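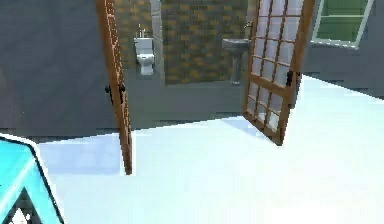 Setting Up Your Hat for Display: Mounting and Padding

Okay, so you've got your hat out of its box and you've read the section on cleaning (please read the section on cleaning!). Now we get to the part I love, which is putting the thing on a stand so people can see it properly. I wrote these steps for the Herrero adjustable stand because it's the one I use for my own hats, mostly straw cloches and a few felt toques. If you have the older Gorex stand, most of this still works, but see the note under step 4.

What you need

The stand, with its base, pole and dome
One roll of polyester batting
Cotton stockinette, washed and unscented
Acid-free tissue, a big stack of it
A soft tape measure
Blunt needle and white cotton thread

Steps

1. Wash your hands and dry them well. I don't wear gloves for straw, they snag. For felt and velvet I do, and for anything with feathers I always do, since old feathers were sometimes treated with arsenic and you don't want that on your sandwich.

2. Measure the inside of the crown, front to back and side to side, just above the sweatband. Don't push the tape into the seam. Write both numbers down, plus the depth from the tip to the edge of the crown.

3. Screw the pole into the base until it stops. Set the height so the brim will clear the table by at least 2 inches all the way around. Wide, droopy brims (hello, 1910) need a lot more than that, so hold the hat over the stand and look before you tighten the collar.

CAUTION: Tighten the collar by hand only. I used pliers on my first one and cracked it clean through.

4. Push the dome down onto the pole until it clicks. It should be smaller than the crown on every side, because the padding is what does the fitting.

Note for Gorex owners: your dome doesn't click. It has a little set screw underneath, and the head of the screw sticks out, so cover it with a scrap of batting before you go on.

5. Tear the batting into strips (tear, don't cut, you get a softer edge) and lay 3 layers over the dome. Check against your measurements and add more where the crown is fuller. Most crowns are longer than they are wide, so you'll end up with something egg-shaped, and it will look silly. Keep going.

6. Pull the stockinette over the padding and gather it underneath with a running stitch. Tie off on the underside where it can't touch the hat.

7. Lower the hat onto the padded dome with both hands, one on each side of the crown. Never lift by the brim or the trim! The hat should settle with no pushing at all. If you feel it grip, take it off and remove a layer. If it wobbles, tuck in a little puff of tissue at the sides.

8. Support the brim if it needs it. A stiff brim is usually fine alone. A soft one wants a collar of rolled tissue underneath, tucked back far enough that you can't see it from the front.

CAUTION: Leave bent wires alone. Old millinery wire is often rusty inside its covering, and straightening it can break the wire and tear the fabric in one go. Take it to a conservator.

Light and placement

Keep the hat out of direct sun, full stop. For silk, dyed straw and feathers I stay at or under 50 lux. Sturdier pieces can take more, but I never go over 200, and I turn the lamps off when I leave the room. Ribbons fade first, usually on the side you forgot to look at.

If you're using a Cludon case, leave the small vent at the back open. I taped mine shut one June thinking I was keeping the dust out, and the inside got horribly stuffy.

Checking it later

Look at the hat again after 2 days, then once a month. You're looking for a crown that has started to lean, new creases by the sweatband, or dust that looks suspiciously like frass (that's moth droppings, sorry). Jot down what you see on the card in the back of this guide.

Questions about the stockinette pattern go to Tane Hinds, who drew it up and is very patient with me. Steps last revised 8/30/22. Turn to the next section for veils and hatpins.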